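### 4.2 Putting groceries away

The second chore in the Ornidel suite is sorting produce into a bin. A two-armed robot with multi-fingered hands must pick up each item from a wooden table and release it inside the bin walls. We trained the Plidell policy on 1747 simulated episodes and tested it on 100 new layouts, with no human help during a run.

Single items gave little trouble. Most failures came at the rim, where the hand opened too early or struck the wall on the way in. Soft contact is modeled poorly in our simulator, so we do not claim that these results carry over to a real kitchen. Figure 3 shows the bin task.
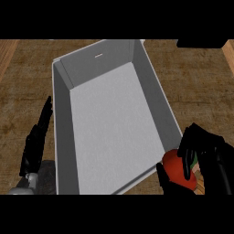 **Figure 3.** Bin task in simulation. The right hand holds a round red object near a corner of the empty bin; the left hand is beside the opposite wall.

Runs that used both hands were slower than one-handed runs. A person would still finish this chore well before the robot does.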